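Flower sleeve

From the Kirkport Household Encyclopedia

A flower sleeve is the paper or film wrapping, wider at the top than at the bottom, in which a bunch of cut flowers is carried from the shop to wherever it is going. It is one of those humble things that most of us pull off and fold into the recycling without a second look, and yet a good deal of thought has gone into it over the years, by growers, by market traders and by anyone who has ever tried to get a bunch of lilies home on a crowded bus. The word is used loosely. In some towns it means only the ready-made cone that a bunch is dropped into, while in others it also covers a flat sheet rolled around the stems by hand and fastened with tape, a staple or a bit of ribbon.

Materials

The two everyday materials are paper and clear film, the latter generally called cellophane whether or not it is the real thing. Paper is kinder to the hands and gives the bunch some stiffness, but it goes limp when the stems drip on it. Film keeps the damp in and lets the buyer see the leaves and stems, though it rustles a great deal and can make petals sweat if it is closed over the top of them on a warm afternoon.

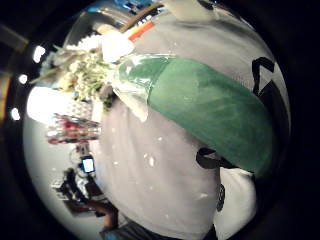
Double wrapping is the usual answer to these shortcomings, and it is what many florists mean when they ask whether you would like your flowers "done properly". A layer of film goes next to the flowers and a heavier paper goes outside it, lower down, where the hand will be. Small pale flowers gain a lot from this treatment, as with the white and pale green bunch shown, where clear cellophane is gathered at the base of the blossoms and a wide green paper sleeve takes over below it. Green is an old favourite for the outer layer and sits comfortably beside almost any flower, although brown paper has gained ground, and there are shops that wouldn't dream of using anything but white. Faint creases in the paper are a normal part of wrapping by hand, and most people find them rather friendly.

Sizes and supply

Sleeves are sold by the width of the mouth, the width of the foot and the length, and it is the foot that beginners tend to get wrong. Too narrow and the stems have to be forced through, which tears off the lower leaves; too wide and the whole bunch slides down until the heads are squashed together like passengers in a lift. The wholesale firm of Levchenko, in Sturkley, lists its plain paper cones in cartons of 2000, with a smaller carton of 608 for market stalls, and this odd second figure is said to come from the number that fitted the firm's first delivery boxes. Flat sheets are sold separately, by the ream or on a roll, and a roll needs a cutter that is kept sharp - a blunt one leaves a ragged edge that no amount of ribbon will hide.

The Jesico fold

Named after a flower shop in Kirkport that has since closed, the Jesico fold is a way of rolling a flat sheet so that one corner stands up behind the flowers like a collar. The sheet is laid with a corner pointing away from the wrapper, the bottom corner is turned up by the width of a hand, and the sides are brought across one after the other. It takes 15 seconds in practised hands and a good deal longer in anyone else's. The turned-up corner makes a double thickness around the stem ends, where a twist of damp tissue can be tucked in for the journey. The fold is still taught at the Sturkley evening classes, in an autumn course of 11 lessons that finishes in November with a table of wrapped bunches for visitors to admire and, if they are quick, to take home.

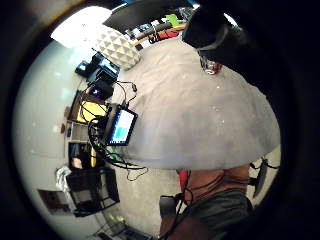 Should flowers be left in their sleeve once they are in the vase?

It is better to take the sleeve off, trim the stems and let the bunch loosen in the water, although very floppy stems such as tulips can be left wrapped for the first hour or two so that they drink standing up straight.

Reuse and disposal

Plain paper sleeves can go in with household paper once they have dried out, provided the tape and staples have been removed. Film is more awkward, and collections differ from one district to the next. A clean sleeve of either sort is worth keeping flat in a drawer, where it will do nicely for a bunch of garden sweet peas to take to a neighbour. Larger sheets of paper make decent drawer liners, too, and gardeners use the cones upside down, with the point snipped off, to keep frost from a tender seedling overnight.

See also: Bouquet; Florist's tape; Raffia; Wrapping paper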